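Visita a la fábrica de té Pokilano, en las tierras altas
19 de diciembre de 2019

Segunda entrega del cuaderno de viaje. La primera, sobre el trayecto en autobús, está en el archivo del blog.

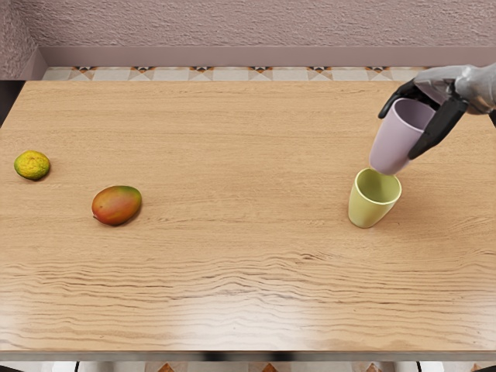

Cómo llegar

La fábrica Pokilano queda a las afueras de Fladomley, al final de una pista de tierra que sube entre las parcelas de té. El autobús de línea para en el cruce, junto a una gasolinera, y desde allí hay que caminar media hora o negociar con una moto. Fui a pie a la ida y en moto a la vuelta. La pista tiene tramos con mucha piedra suelta y conviene llevar calzado cerrado.

Las visitas se reservan por teléfono con un día de antelación. En la caseta de la entrada se firma en un libro, se deja la mochila y se recibe una bata blanca y un gorro. Éramos un grupo pequeño: una pareja jubilada, dos estudiantes de agronomía y yo.

El campo

Nos recibió Wycliffe Laizer, encargado de producción, que lleva media vida en la casa. Empezó por las parcelas que rodean el edificio, plantadas a 985 metros de altitud. Es poco para esta comarca, y por eso el té de abajo se destina a mezclas y el de las parcelas altas se vende aparte con el nombre de Kimaro.

Se recogen la yema y las dos primeras hojas. Las cuadrillas entran temprano y pesan lo recogido en una báscula colgada de un trípode, al borde del camino. Laizer nos dejó probar. Arrancar la hoja es fácil, pero coger solo la parte buena sin mirar cada tallo lleva tiempo. Una de las estudiantes preguntó por la poda. Se hace por sectores, y el último sector se podó en junio. Todavía se notaba la diferencia de altura entre unas filas y otras.

La nave de marchitado

La hoja llega en sacos y se extiende sobre unas artesas largas con malla, por las que se hace pasar aire desde abajo. Pierde agua durante la noche y queda blanda. El olor recuerda a hierba cortada y un poco a manzana. Es la parte más agradable del recorrido y también la más fresca.

Laizer coge un puñado, lo aprieta y lo suelta. Si la hoja se abre despacio, está lista. Hay un higrómetro en la pared, pero dijo que lo consulta después de apretar.

Enrollado, oxidación y secado

En la sala siguiente el ruido obliga a hablar a gritos. Las enrolladoras son antiguas, con platos de latón, y una de ellas estaba parada a la espera de un rodamiento. Después la hoja pasa a unas bandejas donde se oxida y cambia de verde a cobrizo. Nos enseñaron tres bandejas en momentos distintos del proceso y el cambio de color se apreciaba bien.

El secador marcaba 103 grados a la entrada del aire. Junto a la puerta hace un calor considerable y la visita no se detiene allí más de lo necesario. A la salida, el té cae en una cinta y va a las cribas, que lo separan por tamaño. El polvo más fino acaba en bolsitas. La hoja entera se ensaca a mano.

La cata

La cata la llevó Tarek Khasawneh, comprador de una empresa de mezclas llamada Istosine, que estaba allí para elegir partidas y aceptó que nos quedáramos. Se pesa siempre la misma cantidad, se vierte el agua recién hervida y se espera con reloj. Luego se sorbe con cuchara, haciendo ruido, y se escupe. Los visitantes pueden tragar.

Probamos cinco tés. El primero, de las parcelas bajas, era fuerte y algo áspero, pensado para tomarlo con leche. El Kimaro me pareció más suave, con un final parecido a la miel. El último había pasado demasiado tiempo en las bandejas, según Khasawneh, y sabía a pan tostado. A mí me gustó, y a la pareja jubilada también. Él lo descartó enseguida y apuntó algo en su libreta.

La tienda

Hay una tienda pequeña junto a las oficinas. Venden las mezclas de la casa en paquetes de papel y el Kimaro en lata. Compré una lata y dos paquetes y pagué 392 en moneda local. No aceptan tarjeta. Los precios son algo más bajos que en el mercado de Fladomley, donde además el Kimaro no siempre se encuentra.

Datos prácticos

El recorrido dura toda la mañana si se incluye la cata. Se hace en inglés y suajili. Hay escaleras metálicas entre la nave de marchitado y la sala de máquinas, sin alternativa para quien no pueda subirlas. Se permite fotografiar en el campo y en la tienda, pero no junto a las máquinas. No hay cafetería, y el único sitio para comer cerca es un puesto de maíz asado en el cruce.

El último autobús de vuelta pasa a media tarde y suele venir lleno.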